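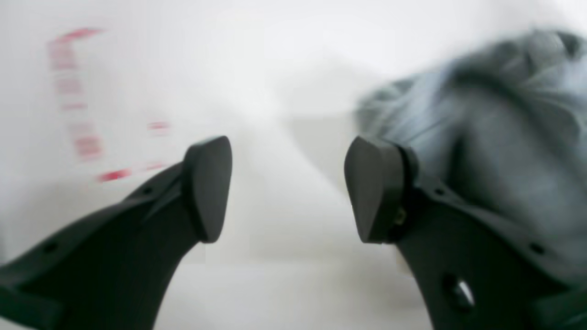

Figure 4. Pale, washed-out background between two dark shapes.

4.2 Pale surfaces and the placing of small items

The second part of the study looked at where people put small things down while they tidy a kitchen, and how easily they find them again. We visited 50 homes in two towns, Sotwood and Prestisard, and logged 2746 placements in all. A placement was counted each time a person set an item down and let go of it for longer than a few seconds. Items moved along a surface without being lifted were left out.

In 39 of the homes the main work surface was white, cream or light gray. Most of the people living there had chosen the color themselves and gave the same reason for it, that a light surface makes a small kitchen feel larger. Several also said that crumbs and spills were easier to see. Both points are in line with the earlier interviews by Liyanage, which covered newly fitted kitchens only.

Light surfaces had a cost when the room was bright. Under strong light a pale surface loses its edges and its texture, and it becomes hard to judge where it ends or how far away it is. Figure 4 gives an idea of how little a washed-out background offers the eye, while dark shapes in front of it keep a clear outline. The same thing was reported to us many times in plain terms. One person in Sotwood said that her black pepper mill "jumps out" in the morning and that the salt dish next to it might as well be missing.

We sorted the items into dark, mid and light groups by holding a printed gray card beside each one. Dark items on pale surfaces were found fastest. Light items on pale surfaces were found slowest, and this held for both flat things (lids, saucers, folded cloths) and taller ones (cups, jars). Size mattered less than we had expected. A large white platter was overlooked more often than a small black peeler. Clear glass behaved like the light group in the daytime and like the mid group in the evening, so we report it separately.

People adjusted to this without being asked. In many of the pale kitchens a tray, a board or a dark mat had been set out, and the small items ended up there. Where no such thing was out, people tended to put light items against a wall or beside something darker. Items left in the open middle of a surface were more often picked up and moved again during the same session. We coded these as repeat placements, and they make up most of the difference between the two towns, as the Prestisard kitchens were generally deeper and had more open surface to fill.

The order of tidying also changed with the light. In bright rooms people cleared the dark items first and returned to the pale ones later, often with a cloth in hand. In dim rooms they worked from one end to the other. Sessions at the Jikton apartments, where the windows face a shaded yard, all followed the second pattern.

Two limits should be kept in mind. All visits were made in June, with long days and few lamps in use, and the results may differ in winter. The gray card also takes no account of shine. A glossy dark item can carry a white highlight strong enough to break up its outline, and a few such items were probably placed in the wrong group. Carys Phillips recoded all the glossy items by hand, and the corrected groups are the ones used in Section 4.3.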